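The latch that held on: a grip fault at Vurnik

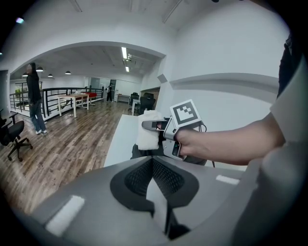

"The first thing you learn is that a stuck trigger doesn't feel stuck," says the operations lead at Vurnik, a small firm that records people doing table tasks with hand-held grippers and sells the recordings to companies training robot arms. "You let go, your fingers feel it come back, and you think the jaws opened. The jaws are doing their own thing."

She agreed to talk about a fault that ran through the firm's cloth-handling work for most of August. It spoiled 246 recordings before it was understood, and it ended with one operator getting a pinched fingertip. Vurnik wrote up the incident for its customer, Prodano, and has since shared the write-up with two other outfits that use the same type of handle.

The job was simple on paper. Prodano wanted 2,000 short recordings of soft items being picked up, carried and put down. Soft items are harder than cups or blocks, she says, and the software has trouble telling whether the gripper is holding the thing or only touching it. Operators work in pairs, with one gripper each, and swap places every 22 minutes.

"We were at 1,365 when the checker started complaining," she says. The checker is a script that compares the jaw opening logged by the gripper with what the video shows. For a few days it flagged one or two recordings per shift. Then it flagged nine in a morning. In each of them the log said the jaws were open while the cloth was still hanging from them.

Her first guess was the markers. Each gripper's position is worked out partly from a printed square pattern, and when a marker gets bumped the numbers drift. The crew reprinted the patterns, stuck them down again and went back to work. The flags kept coming.

"I lost three days on that," she says. "I was sure of it. I'd seen loose markers twice before, so that's what I went looking for."

The real cause was in the linkage between the trigger and the jaws. A spring returns the trigger, and a separate, weaker spring opens the jaws. The jaw sensor sits on the trigger side. Lint had been working its way into the pivot, a little more each day, until the weaker spring could no longer overcome the drag. The trigger came back, the sensor reported open, and the jaws stayed shut or opened late.

Late was the bad version. An operator on the afternoon shift saw that a cloth hadn't dropped, put the gripper down on its side and reached in with his free hand to pull it out. The pivot let go, he squeezed the handle by reflex, and the jaws closed on his finger. He had a blood blister and went back to work the next morning. The force is low, she says, but the finger pieces have hard corners.

"He did what every one of us had been doing. I'd done it myself that same week. We had a rule about not reaching into the jaws of the arm, the big one, and we had no rule at all for the thing in our hand."

The handles come from Dmytriv, a workshop that builds them in small batches. Vurnik sent two back. Dmytriv found packed fiber in both pivots and made a small cover that snaps over the joint. It has also moved the sensor to the jaw side on new units, so that the log shows what the jaws are doing. Older units can be converted, but the cable has to be rerouted, and Vurnik had converted only half of its handles when we spoke.

Until the rest are done, there is a routine. At each swap the operator closes the jaws on a strip of card, lets go, and watches for it to fall. If it hangs, the gripper goes in a box by the door and a spare comes out. Cloth is pulled free only after the cable is unplugged and the gripper is clamped with the handle facing away. The pivots get brushed at lunch and again at about four.

The spoiled recordings were a separate argument. Prodano first asked for all of them to be deleted. Vurnik suggested keeping them, marked as faulty, on the grounds that an arm in a warehouse will someday have a jammed gripper too and ought to recognize one. They are sitting on a drive now, outside the delivered set, with no decision made.

She would like to see the same check run at Vurerden, the larger site where Prodano does its own testing and where robots carry laundry for hours at a stretch. She has asked. "They told me their arms have better pivots," she says. "Maybe they do. I still asked them to try it with the card."

Vurnik has finished the cloth job and moved on to paper bags, which shed less. The card test has stayed on the sheet.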